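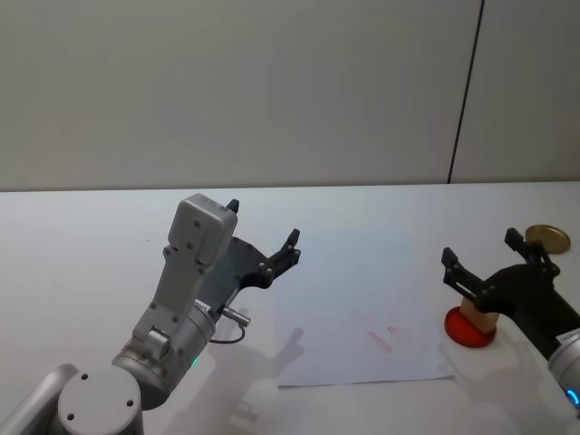
Two arms at the table, with the paper, the stamp and the gold lid. Head camera view, Herndale open day.

To: the list
Subject: Re: Open day at Herndale – was it worth the drive?

On Wednesday Eun-ji Kong wrote:

> Hi all,
>
> Did anyone from the list get to the open day at Herndale? I had it on
> my calendar and then had to cover a line change at our place, so I
> missed it. I'm mostly interested in the two-arm table they were going
> to show. We have a job here that comes down to stamping inspection
> sheets, and the person who does it now would be happy to hand it over.
>
> What I'd like to know:
>
> Was it running by itself or was someone driving it?
> How did they deal with the paper moving around?
> Did they say anything about what it takes to set up a new task?
> Would you send one of your own people to the next one?
>
> Thanks,
> Eun-ji

Eun-ji,

I went, along with one of our maintenance techs. We got there when the doors opened and left after lunch. I put one view from the stamping table at the top of this message. They were handing out stills to anyone who asked at the desk.

To your first question, both. In the morning it was a person driving. The operator sat off to the side with a pair of hand controllers and the arms followed. After the coffee break they switched over to the trained version and ran the same job with nobody on the controllers. They were open about which was which, and there was a card on a stand that they flipped over when they changed modes. I have been to shows where you had to ask three people to find that out.

The job itself is small. There is a sheet of paper on a white table, a stamp with a red base and a wood handle, and an ink tin with a lid. One arm takes the stamp, inks it, and presses it on the paper. The other arm is there for the paper and the lid. In the still, the right arm has the stamp by the handle and the left gripper is open and empty. You can see a couple of faint pinkish-red streaks on the sheet, toward the lower right. Those are nowhere near good enough for an inspection mark, so keep that in mind when you read the rest of this.

I wrote down results during the part with no operator. I watched 7 tries before we moved on. On 4 of them the mark was clear enough that I would have accepted it on a sheet. On 2 it was smeared or only half there. On the last one the arm set the stamp down short of the paper and the staff stopped it. The man running the table said that was a fair sample of how it had been going that week.

The smearing is mostly a matter of how the stamp comes down. A person rocks a stamp a little and feels when it is flat. The arm comes down at whatever angle the gripper has on the handle, and if the handle has turned in the fingers you get one edge of the stamp and a streak. I asked about force sensing. They have some at the wrist but they were not using it for this task. They said a fixture on the handle, something with flat sides that the fingers can close on the same way each time, would fix more of it than any change in software. That matched what our tech thought after watching two or three tries.

On the paper: it was lying loose on the table, and they told us that was on purpose. They want the arms to cope with a sheet that isn't square to anything. The left arm is supposed to hold down a corner while the right one stamps. When it did that, the sheet stayed put. When it was late getting there, the sheet slid with the stamp. For your job I would skip all of that and use a tray with a raised edge. You know where your sheets come from and you can control how they arrive. There is no prize for doing it the hard way.

Setup is where I took the most notes. The talk in the back room was given by Gunarex, who did the integration. They said the stamping task was trained on 196 recorded runs, all driven by hand by the same two operators. Each run is the full job from lid on to lid on. They throw out the ones where the operator had to go back for something. The recording was done over several days with breaks, and they said the operators get noticeably worse after an hour, so don't plan on having one person sit there for a full shift. When someone asked what happens if you change the stamp, the answer was that a similar one would probably work with a short top-up of new runs, and a very different shape would mean starting over on the grasp.

They also said lighting matters more than people expect. The demo area had a plain gray wall behind the table and even light from overhead, and they had kept it that way for the whole time they were recording. Your inspection bench is by the window if I remember right. You would want a blind, or else record at different times of day.

Other things I noted:

The arms have indicator lights low on the wrist and forearm. On the day, one was showing green and the other blue. I asked what the colors meant and got two different answers, so I am leaving that one alone. If you go ahead, get it in writing before you train anyone on it.

The table was not fenced. There was a tape line on the floor and a staff member with a stop button. The speed was low, slower than a person by a good margin. They said they would not run it faster without a guard.

Cycle time was not posted. I didn't time it and I'd be guessing if I gave you a number.

There was a second table with a Vullham feeder putting caps into a tray, which was standard stuff and ran fine. Pană had a booth but no hardware out, just a laptop with a planning tool. Our tech liked it. I didn't stay long enough to have an opinion.

Would I send somebody? Yes, but send the person who does the job now – along with whoever would maintain it. The questions our tech asked were better than mine. Bring a few of your own sheets and your own stamp, too. The staff said they would try visitors' parts if there was time at the end, and a couple of people did have things with them.

The next one is planned for August. You have to sign up through the Herndale front desk, and the back room talk has its own sign-up, which I only found out when I got there. They let us in because there were empty chairs. Parking is behind the building, not at the front. The front lot is for the dental office next door and they do check.

I have the Gunarex handout on paper. It has the recording procedure and a parts list for the table, no prices. I can scan it for you if you want it, or anyone else on the list who writes to me directly. Please don't reply to everyone just to ask for it.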